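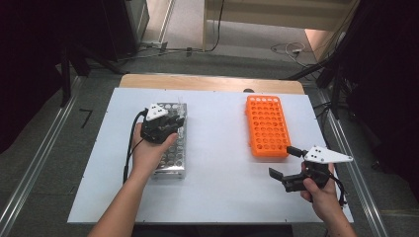
Aug 20, 2018

Rack sorting, bench stock for the Oltley job. Still deciding which racks go with the field kit and which stay. Old metal ones are tougher but the holes are tight for the Gundell tubes, the caps catch on the way down. Had the silver one on the left of the white board and the bright orange plastic one to the right of it, orange one empty, long side running away from me. Raised rim on the orange is the bit I like, gives you something to get hold of. Leaving the board down on the table from now on, a dropped clear tube is hopeless to find on the light wood.

Fit, tubes tried one at a time:
metal — Gundell goes in, needs a push. Emik drops in fine, rattles a bit
orange — both go in easy. Emik leans. Gundell stands straight

Leaning matters more than I thought. With 12 Emik tubes in a row the caps touch and you can't get one out without nudging its neighbor. Every other hole fixes it but then you've lost half the rack. Could try a foam sheet underneath, there is some in the drawer below the balance. Not tonight.

Labels. Box 2735 still has the old paper ones and they came off in the rinse again, two tubes now with no number at all. Set those aside in the small tray, DO NOT put back in the box. Switching to the freezer labels for everything in that box. Write on them before sticking, pen skips on the curve.

Cleaning: metal rack got the usual soak and brush. There's a brown ring round a few holes on the lower shelf that wont shift, I think it's old stain and not rust but check agian before it goes anywhere near the acid set. Orange one, warm water and soap only. No oven!! The last plastic rack came out like a potato chip.

Abeysekara order — asked for 2 more orange, same hole size. They say September. If it slips we run the metal ones for Oltley and put up with the tight fit.

To do
foam under Emik tubes
relabel 2735
measure the holes properly, calipers are in the other room
find the lid for the small tray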